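Paint won't stay on a plastic storage bin. Is there a trick to it?

Jae-in Maeng
2023-12-08 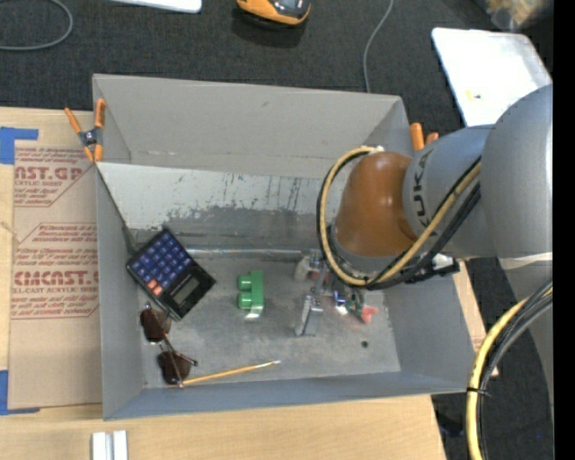

I have painted the same set of bins twice now. First in April with leftover wall paint, which came off in sheets like a sunburn, and again last month with a spray can whose label promised it would stick to anything. It stuck to my shoes. The bins get heavy stuff dragged in and out all day, so I know I'm asking a lot. Do I need primer, or a new hobby?

Géza Szabó

Wall paint on plastic was never going to last, so forgive yourself for April. Wash the bin with dish soap, rinse, let it dry overnight, then wipe it with rubbing alcohol. Scuff the whole surface with sandpaper until the shine is gone. After that, use an adhesion primer made for plastic, thin coats, and then your color.

Check the recycling mark on the bottom. PP or HDPE means almost nothing wants to bond to it, and you need a primer that names those plastics on the can. Give it 7 days before you put anything in it. I gave mine two and got to do the job over.

Even done right, the inside will scratch if you drag metal across it. I paint the outsides and leave the insides alone.

Octavian Zamfir

Sand with 2000 grit. Worked on my car.

Géza Szabó

2000 is for polishing. On a bin it will do nothing except use up your afternoon. Try 220.

Jae-hoon Cha

Or buy bins in the color you want. I realize this ends the thread.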